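August 15, 2020

The cat is on day nine of loose stools, so I have been keeping a log of food, water and supplements. It has turned into notes on how the products are labeled, which may be of use to anyone feeding an older animal with a slow kidney and a fast gut.
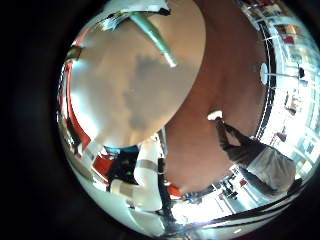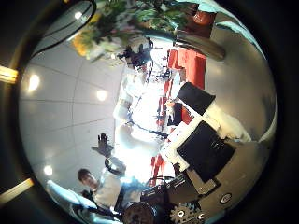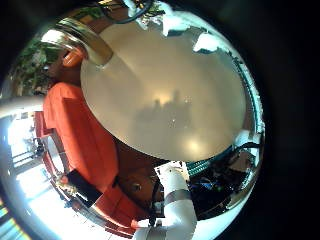
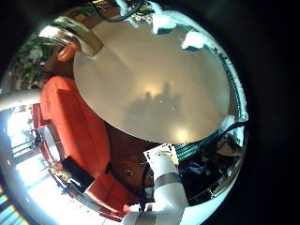 ## Fiber first, then the powder

The vet, Gülizar Değirmenci, wanted one change at a time. We started with psyllium husk in wet food, a quarter teaspoon twice a day. Stool firmed up slightly by the third day and then stayed where it was.

The second change was a powder called Fallevel, sold in single-dose packets. The box gives the weight of a packet but leaves out the moisture content, so I can't compare it with the Hedard paste on a dry basis. Hedard prints its figures per 100 grams and Fallevel prints them per packet. I wrote to both in June and have one answer, from Hedard, with a table attached.

## Calories

Target intake is 200 kcal a day. Her usual can is 122 kcal, so one and a half cans leaves a gap of 17, which the paste covers. On two days she ate nearly 300 and the log shows a bad morning after each. Two data points – I am not drawing a line through them.

## Water

I weigh the bowl at 7 a.m. and again at 7 p.m. The bowl weighs 370 grams empty. A second bowl of the same shape stands on a high shelf, out of her reach, and I subtract its loss to correct for evaporation. In warm weather the correction is larger than I expected.

## Open items

- Repeat the fecal float. The first sample was too old.
- Stop the psyllium for four days and keep the powder.
- Ask Hedard whether the paste contains inulin. The table lists "plant fiber" only.
- Replace the kitchen scale battery – readings drift by two grams when it is low.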